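Lists > equipment-planning > Threads > Hand-held grippers: what to put in next year's budget

Re: Hand-held grippers: what to put in next year's budget

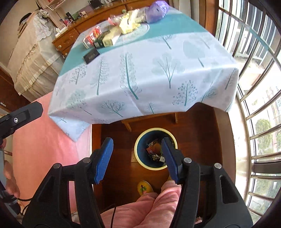 WHAT I'D BUY FIRST

Hi all,

Replying under the original so the numbers stay together.

> We're at the Fosham site and have to hand in an equipment plan
> by January. The idea is 4 hand-held grippers for collecting in
> people's homes (tidying tables, picking up wrappers, that kind
> of thing). Netmont quoted us for the grippers only. What else
> should go on the sheet? And do we buy spare pads now or wait?

Buy the pads now! We waited, and then had to put through a separate order that cost us more in shipping than the pads did. We go with the ribbed blue ones, and I budget 10 pairs for every 4 grippers. Soft packaging is what most of our homes have lying on the table (plastic bags, shiny wrappers, little cartons), and I like a ribbed pad for that. Your homes may be different, so maybe ask for one sample pair of something smoother before you commit.

Next thing, cables. Ours have thin black cables hanging off the hand unit, and if you're sitting down to work they end up across your lap. I put cable clips and a full spare set on the sheet for each gripper. It's a small line but it's the one I'd fight for. Also a hex key per kit, on a string, tied to the case. I'm not kidding about the string.

On the money side, I set aside 400 dollars per gripper for wear parts over the year: pads, screws, cables, a replacement finger if somebody drops one. We came in under that last year, but only just, and Bundgaard has put their parts prices up since then. If your finance people want it as one lump instead of per unit, let them, just don't let it get folded into "office supplies" or you'll never see it again.

One more that I missed the first time: time in the homes. We planned 30 minutes per room and it was way too tight for a room with a bed, a dresser and a full table in it, once you add setting up and putting everything back. Hours are a budget line too, and for us they came out bigger than the hardware (ouch).

What I'd leave off for now is the hard carrying case from Rimness. Lovely case, very heavy, and ours mostly stays in the closet while the grippers travel in a padded backpack.

Did Netmont say anything about lead times? They were slow with us in the spring and I have my own order to get in. I can send you our spreadsheet off-list if you want it, it's ugly but the formulas work.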